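Last updated: November
6 min read

A morning at the Vidimley pottery open day

The Vidimley works opens its doors once a year, and I had missed it every time until this one. It sits at the end of a lane behind the old rail yard, in a long brick building with a loading dock at one end and a shop at the other. Parking is on the grass. I got there at 10 in the morning and the first tour had already gone in, so I bought a coffee and waited for the next.

Our guide was Areti Tzavaras, who runs the glazing room. She started us in the clay store, where the material comes in as dry powder in big sacks. Vidimley makes two clay bodies. One is a plain stoneware for mugs and bowls, and the other is a finer white clay for vases and lamp bases. The white clay costs more and shrinks more, so every mold for it has to be made oversize. She passed around a fired vase and the same vase straight from the mold, and the difference was bigger than I expected.

The casting room was next. Liquid clay, which they call slip, is poured into plaster molds and left to stand. The plaster pulls water out of it and a skin forms against the inside wall. When the skin is thick enough the rest is poured back out. On the white vases that takes 77 minutes in cool weather. A man at the bench tipped out a mold while we watched, and the slip ran into a trough to be used again.

After casting, the pieces are trimmed with a small knife and a wet sponge. The seam where the two halves of the mold meet has to come off completely. If it doesn't, it shows through the glaze. I asked Areti how many pieces get rejected at this stage and she said it depends who is on the bench. New people start on saucers.
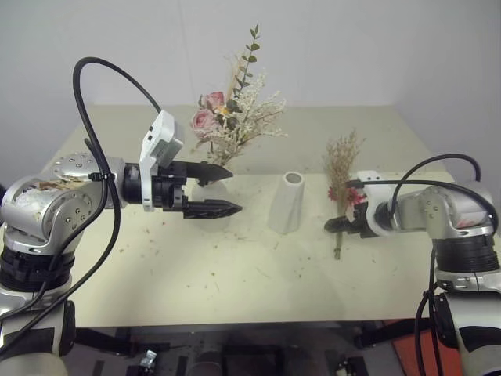
The kilns were the part I had come for. There are three electric ones and an older gas kiln bought secondhand from a firm called Le Goff, which used it for roof tiles. The gas kiln holds 605 mugs if it is packed well. Packing is slow work. Nothing glazed can touch anything else, and the shelves go up in layers on short posts. Periklis Spanos, who looks after the firing, keeps a paper notebook with every load written down, including where in the kiln each shelf sat. The top back corner runs hot, so he puts the darker glazes there. He told us he tried a computer log for a year and went back to the notebook.

He also let us look into one of the electric kilns that had been opened that morning. It was still warm enough that we stayed behind a rope. The load was dinner plates in a gray glaze named Plestovis. It is their best seller and comes out slightly different every time, depending on how thick the dip was.

The glazing room is smaller and noisier, with a spray booth along one side and buckets everywhere. Visitors could dip a test tile for three dollars and have it mailed later. I did one in green. The line was long – mostly kids – and the woman running it was very patient with them.

The tour took 65 minutes. Lunch was soup and bread from a stand in the yard, and the soup ran out early, so go before noon if you want it. The seconds shop had good prices. I bought four mugs and a bud vase with a pinhole near the foot. The mugs were well wrapped. The vase was not, and I carried it home on my lap.

A few practical notes. The floors are uneven, and there are two steps down into the kiln room with no ramp. Dust gets on everything, so don't wear black. Groups are kept small and there is no booking. The shop takes cards, but the tile table was cash only.

I would go again, mostly to see the gas kiln being loaded. Periklis said that usually happens in the afternoon.

Comments

Hakeck: We went on the last tour and they were loading the gas kiln. Worth the wait. The soup was long gone.

marlow_b: Did your tile arrive yet? Mine took five weeks last year and the blue came out nearly black.

Jo: Is the shop open the rest of the year or just on the day?

Hakeck: Jo, the shop is open most mornings. The seconds are only out for the open day.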